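The Inventory of a Gray Bin

The instruction from Prasitz was that every container in the house be listed by contents, in the order found, with no judgment as to value. Gus Calloway had done estate inventories for most of his working life and did not object to the rule. He objected to the forms. The forms had 31 lines to a page and a column headed "Condition (Final)," and he had asked twice what the word in parentheses meant. Prasitz had replied the first time that it was a matter for the Villmont office. Villmont had not replied.

He began on a Sunday in September, at the top of the house, and worked down. The attic took six hours. It held lamp bases, a box of door hinges, and over 500 postcards, all from the same lake, none of them written on. He entered the postcards as one item. The second floor was clothing and went quickly.

The method was simple. He stood at the container, read the outside of it into the recorder, then read the contents from left to right. He touched nothing until the reading was complete. After the reading he attached a tag, initialed the tag, and wrote the tag number on the form. If an object lay under another object he recorded the upper one first. If he could not tell what an object was, he gave its color and its position and moved on. A wrong name had to be struck out and countersigned. A color could stand.

By four o'clock he had reached the workroom. It was at the back of the house, down three steps, and it had a black floor. The owner, Tsao, had kept it locked, and the key had come in a separate envelope with its own receipt. Calloway signed the receipt, dropped it in his folder, and opened the door.

He took the bin first, because the form for the workroom had already been started by someone else and the first line read "bin, gray." The handwriting was small and leaned backward. There was nothing after the comma and the color. The remaining lines were blank.

He read the outside. Gray, rectangular, sloped walls. Set on a light wooden tabletop. Held by bar clamps, blue. One of them, at the upper left edge, was blue and black and had a yellow label. He did not try to read the label. Beside the bin, on the left, a cardboard box, tan, with red lines running on the diagonal and red lettering, of which he could make out DICMO. He spelled it for the recorder. He considered whether the box was a separate container under the rule and decided that it was, and that it would be the next entry.

Then he read the contents.

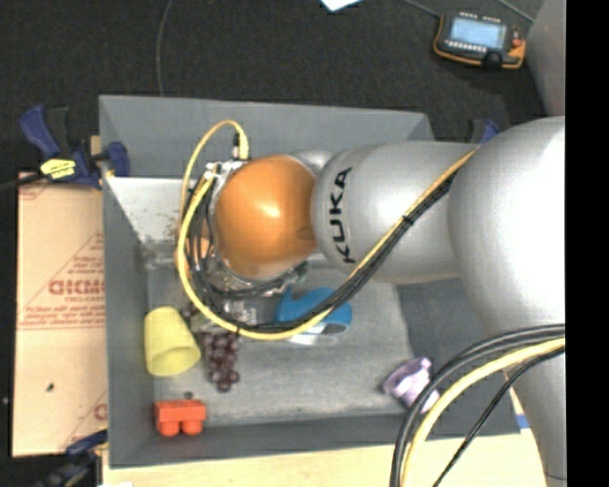
Workroom, line 1: bin, gray, with contents as found.

"Cup, yellow, plastic," he said. "On its side. Left wall."

He waited the two seconds that the typists at Villmont liked between items.

"Grapes, dark purple. One cluster. To the right of the cup."

He did not say whether they were real. The form had a box for perishables, and an entry in that box would start a second procedure, with a second form and a visit from Bokberg, who handled disposal for the whole county and charged by the trip. From where he stood the grapes could have been either. He left the box open and put a pencil dot beside it, his own mark for a question to be settled on contact.

"Object, blue. Right of center, partly covered. Piece, lavender, plastic, lower right corner. Block, toy, building type, orange-red, two round studs. Near the bottom, left."

He switched off the recorder and wrote the same words on the form. They took five lines. He checked the form against the recording, found that he had written "purple" where he had said "dark purple," and added the word above the line.

It was then that he looked at the first line again. The small handwriting had been done in pencil, and pressing on the sheet had raised a faint set of marks farther down, where the paper had been written on through another page. He tilted the form toward the door. The marks were clear enough once the light came across them.

Cup, yellow. Grapes. Object, blue.

He compared the impressions with his own lines. They fell on the same five rows. The wording differed in two places. The earlier writer had put "block, red," and had given the lavender piece as "piece, pale." The order was identical. At the foot of the impressions there was a figure, 100, and a pair of initials that he could not resolve.

Calloway had found double entries before. They were usually the result of a file being handed from one contractor to another with the old sheets left in the folder. The correct step was to telephone. He went up the three steps to the hall, where the signal was better, and called the Prasitz office. It was closed on weekends, but the line was answered.

"The workroom at the Tsao house," he said. "Has it been done?"

"It's on your schedule," the woman said.

"I understand that. I'm asking if it was on anyone else's."

There was the sound of a drawer. "I have a bin," she said. "I have it as open."

"Open meaning what?"

"Meaning no value in the last column."

"Condition (Final)," Calloway said.

"Yes."

He asked her what was supposed to go there. She said that people generally put a number. He asked what the number measured. She said she could not help with that, but that the highest one she had seen was 100 and that it had closed the line without any trouble. He asked whose line it had been. She read him a file number that he did not recognize, and then she read him the address, and it was the address of the house he was standing in.

"What was the item?" he said.

"It only says bin."

He thanked her and went back down. He stood at the table in the place where he had stood before. The floor of the bin was lightly dusted and speckled, and he had left this out of the reading. He turned the recorder on and added it. Then he added the time.

The rule said to record things in the order found. It said nothing about things that had been found before, by someone else, in the same order. He read the rule sheet through, both sides, to be certain. On the back was a paragraph about pets.

For some minutes he thought about the word "open." A cup on its side was a temporary sort of thing. A person set a cup upright, or threw it out, or drank from it. If the first reading had been done in the spring, when Tsao was still living in the house, then the cup had been lying near the left wall since the spring, and the block had stayed where it was, and the grapes had stayed as well. That would settle the matter of the grapes. He erased the pencil dot and wrote "not perishable," and felt a small relief on account of Bokberg.

If the first reading had been done that morning, it would settle nothing. He put the dot back.

The last column was still empty. He could leave it, and the line would stay open, and another man would be sent down the three steps with the form, now with two sets of marks on it. He could write 100, as had been done. He noticed that he had been holding the pen over the box for long enough that a spot of ink had formed at the tip.

He wrote "as found." It did not fit the column, and the second word ran over the margin. He initialed it, tore off the tag, and tied the tag to the handle of the nearest clamp so that he would not have to reach inside.

Then he turned the recorder back on, faced left, and started on the cardboard box.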